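Can a machine tidy your kitchen yet? An interview with Noemi Haddad

Noemi Haddad has spent most of her working life on the question of what a machine can be trusted to do in a room where people live. She started in warehouses, fitting sorting arms for a parcels firm, and moved into household work when she joined Suvow, which tests chore robots for landlords, care homes and small shops that are thinking of buying one. She does not build them. Her job is to write the report that says whether the thing can do what the brochure says.

We spoke for most of an afternoon, first over lunch and then in her office. I asked her to begin with the plain question: can they do chores or not?

"Some of them, some of the time," she said. "If you mean can a robot pick a thing up off a worktop and put it somewhere else, yes. If you mean can you go out and leave it to do the kitchen, no. People want one answer to both and I can't give them that."
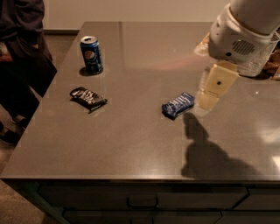

Clearing a worktop is the chore Haddad gets asked about more than any other, by care homes in particular, and it is the one she likes to test first. The reason is that it sounds so small. A care assistant going past a counter will pick up whatever has been left there with one hand and carry on talking. The machine has to decide which object it wants, where to hold it and how hard. A Pepsi can standing upright is about as kind as an object gets, she told me, being stiff and the same shape all the way round. A snack bar lying flat in its wrapper is a different job. "You have a few millimetres of height to work with. Come down too high and you close on air. Come down too low and you're pushing on the stone. And the wrapper gives when you squeeze it, so what you feel isn't what you're holding."

Her standard worktop test runs to 200 attempts, with the objects moved by hand between each one. She will not accept fewer, and she will not accept the maker's own figures. In February she ran it for a chain of serviced flats in Lendham, whose managers wanted to know if a machine could reset a kitchen between guests. Out of the 200, the arm put nearly 2 in every 10 in the wrong place or failed to lift them at all.

"The makers thought that was a good result, and as engineering it is," she said. "The client thought it was terrible. They were both reading the same page. If a cleaner got that many wrong you would have a word with them."

I asked what goes wrong when it goes wrong. She said it is hardly ever the arm. The arms have been good for years. It is usually what the machine believes about the room.

"Light is a big one. A shiny worktop gives you glare, and the arm throws its own shadow over the very place it's working. We're so used to that as people that we don't notice. Then there's anything see-through. Drinking glasses are still a nuisance. I put one in every test, and I always get asked to take it out."

Does she take it out?

"No. People own glasses."

The other trouble is time. Haddad keeps a column in her reports for how long each item took, next to what a person needed for the same thing. She says clients go to that column first and stop reading. She would prefer them to read the next one, which records how often somebody had to step in. A slow machine that works through the night without help may be worth having — a slow machine that needs a person standing by it is two wages for one job.

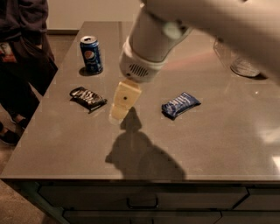 Lendham, March 21, 2024

When we met again, at the Lendham flats, Haddad had finished the report and was going through it with the site managers. I sat in on part of it. They had hoped to have machines in by the summer and she was advising them to wait, or to start with something duller.

"Laundry trolleys," she told me afterwards. "Moving full trolleys down a corridor and empty ones back. It's heavy, it hurts people's backs, and the floor is flat. Machines can do that now. It just doesn't look like much when you show it to the board."

She is more hopeful about shops. A small grocer she has worked with, Iltach, tried an arm for facing up shelves after closing, pulling stock forward so the rows look full. It was left with tins and boxed goods only. It handled 400 items a night, and the staff went over the crisps and the bagged sweets themselves in the morning. Haddad thinks most early uses will look like that, with the work split by how awkward the packet is.

The one machine she has recommended for a home setting without conditions was made by Sjögren, and it does a single thing, which is to lift dishes from a fixed rack into a fixed cupboard. It costs more than 2000 a year to lease. She admitted that few households would pay it.

I asked whether she has anything of the kind at home.

"A dishwasher. It's a very good robot. It has one job and a door that shuts."

And in ten years?

She thought about that for longer than the other questions. She said she expected worktops to be solved, or near enough that she would need a harder test. Beds she was less sure of, and she would not guess at all about bathrooms. She had another site to visit before five, a care home that had asked about clearing breakfast trays, and she was taking her own box of objects with her, glasses included.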